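Can a machine fold a sweatshirt yet?

Partly. Picking up a garment is the easy step. Cloth changes shape with every pull, so the gripper has to find an edge again after each move.

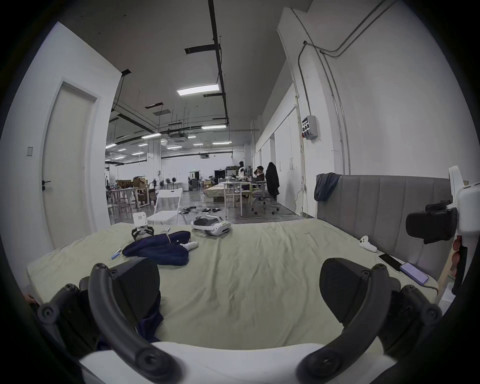 A flat, firm surface helps people and machines alike. Smooth the body first, then bring the sleeves in.
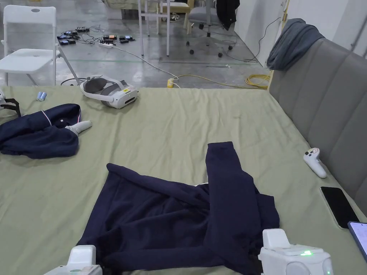
Navy sweatshirt on a bed, one sleeve folded up.

Thick hems need a wider pinch – two layers at most. Turn prints face down before the first fold.

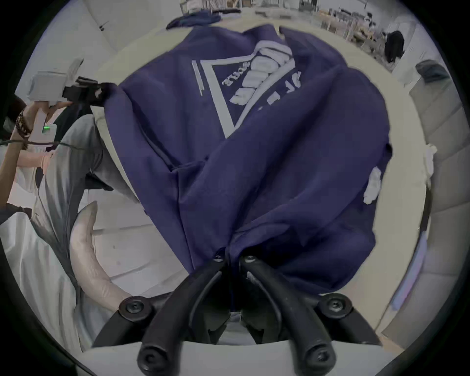
Sorting by size and matching socks are harder still. For a basket of 40 mixed items, fold by hand.

Updated Feb 8, 2026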